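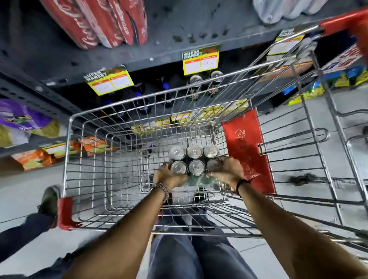
Shopping cart

A shopping cart (a trolley, if you learned your English across the water) is the wheeled basket a supermarket lends you while you fill it with food. I've been writing the store pages on this wiki for a while now, and the cart is still my favorite one to fuss over, so forgive me if it runs on a bit.

Construction

The classic cart is a deep basket of steel wire, welded into a grid and plated with chrome. Wire is light for its strength, it lets crumbs and spilled milk fall straight through, and you can see what you've got from any side. Plastic turns up wherever people touch the thing or the thing touches a shelf: the handle, the bumpers on the corners of the rim, the flap of the child seat. Stores like to have those parts in their own color, and red is a very common pick. The flap often has the store's logo or a safety notice printed on it, and after a few years of mittens and coat sleeves you can hardly read it!

My local Larkgate runs two sizes. The big one is made by Cekard and holds 110 liters, and there's a shallow Skinden model for people who only came in for bread. I always take the big one and I always regret it in the parking lot.

The child seat

The seat folds out of the back of the basket, next to the handle, so the kid faces whoever is pushing. With no kid in it, most of us use it for eggs, grapes and the bag we brought from home. Fold the flap up flat when you want the room back. On older Cekard carts it sticks, and you have to lift it a little before it will swing.

Loading

Everybody has a system, and here's mine. Heavy and square goes first, right on the wire floor: multipacks of soda, bottled water, cat litter. A six-pack of cans, two rows of three with the tops up, sits nice and steady on the grid. I hold it by both sides and lower it in - shrink-wrap will stretch if you haul a pack around by one corner, and I've chased a can down the aisle at Larkgate once already. Jars and boxes come next, then produce, with bread and chips on top.

Drinks are usually in the last aisles of a store, which wrecks the whole plan. I go there first and walk the place backwards. My sister thinks this is nuts.

Wheels

Front wheels swivel, back wheels are mostly fixed, though in plenty of European stores all of them swivel. Wobble comes from a worn bearing, or from string and hair wound around the axle. Lacroix sells a replacement caster, 2 to a pack, that fits the Skinden carts (I haven't tried it on anything else).

Nesting

The rear panel of the basket is hinged at the top, so one cart pushes up inside the next and a long row takes up very little floor. Larkgate moves them in strings of 8. If two are jammed, lift the handle of the back one and pull - don't shake it.

See also: Hand basket; Checkout divider; Cart corral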